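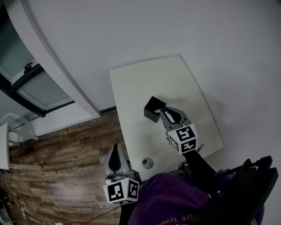

Adalberto Cordeiro

Renting a desk at Skister: frequently asked questions

What do I get for my money?
A desk, a chair, heat from October to April, and the use of a kitchen that has seen things. The desk is yours around the clock. The chair is yours until somebody with a worse back asks nicely.

How much is it?
200 a month for a fixed desk, 12 a day if you just want to drop in. Coffee is included. Good coffee is two doors down at Kiều, and they open at 7.

Is there a contract?
One page. You give us a month's notice, we give you a month's notice, and we all try not to need it.

Can I leave my things out overnight?
On a fixed desk, yes. On a drop-in desk, no, and anything left behind goes on the shelf by the copier. The shelf currently holds 37 phone chargers, and you're welcome to claim one if you can describe it.

Can I take calls?
Short ones at your desk, long ones in the booth. A short call is one where the rest of us don't learn your mother's maiden name.

How fast is the internet?
Fast enough for video meetings in most of the building. The back corner on the Todesmont Street side is slower, and the people who sit there say they like it that way.

Can I bring my dog?
We have room for two dogs a day, and you need to book a spot for yours. Cats have never applied.

Where do I park?
The lot behind the building is for Ilisell customers – they're the lighting shop downstairs, and they do tow. Use the street after the second light, or take the 135 bus, which stops at our door more often than the timetable admits.

Do you do mail?
Yes, letters and small parcels. If you're expecting a sofa, please talk to me first. I say this from experience.

Can I see the place before I sign up?
Come by any morning before noon and ring the lower bell. The upper bell rings too, but in the dentist's office.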